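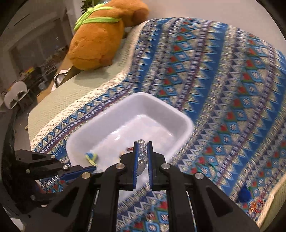
Kinnear hand-held gripper, plus the Trulasgate practice sheet that ships with it. Three weeks in. Short version: gripper good, sheet better, a couple of rules need work.

Hardware first. Black body, blue pads. Grips beads fine, even clear faceted ones. Screws want checking every Monday, and the sheet says so, so do it. Wrist gets tired before the battery does.

Now the sheet. 12 rules, one side of paper. The ones that matter:

Set the start layout before you record, don't fix it halfway. If an item rolls, leave it, finish the take.
One item per grasp. No scooping.
Close slow on jewelry. Elastic stretches and then your release is garbage.
Free hand stays out of view. Harder than it sounds.
Log every fail. We threw out fails the first week and had to redo 173 takes, my fault entirely.

Rule 8 I don't like. It wants a plain surface for small parts. OK for a bench, but homes have patterned bedspreads and soft toys sitting around, and a robot trained on plain tables is going to meet one sooner or later. We do half plain, half busy and mark wich is which in the log. Wish the sheet had a line for that.

Also nothing on soft surfaces. A dish on a bed tips if you lean on the matress. Add it please. 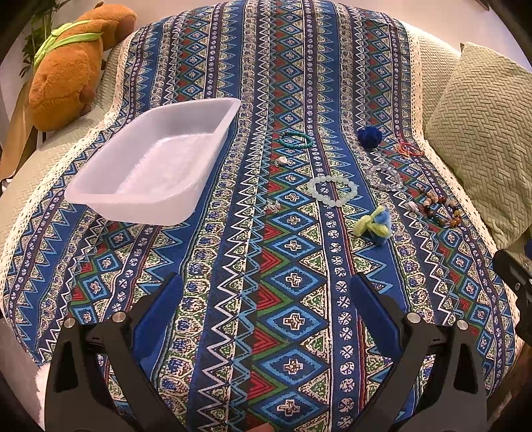

Shu-fen Kao: Disagree on rule 8. Start plain, get 80 clean takes, then go busy. New operators can't tell a bad grasp from a bad background, and the log ends up useless either way.

Fair. For new people, yes, I'd go with that. For anyone past their first 1000 takes I still say mix from day one.

Compared with the Mirkodov guide: that one's longer, more on cleaning pads, hardly anything on logging. Borrow the pad section, skip the rest.

Would buy again. Four stars, fifth when rule 8 gets rewriten.

Related
Mirkodov operator guide: quick look
Kenthorpe wrist strap, two months on
How we name takes, by So-ying Hung
Replacement pads: what fits, what doesn't
Labeling fails without losing your mind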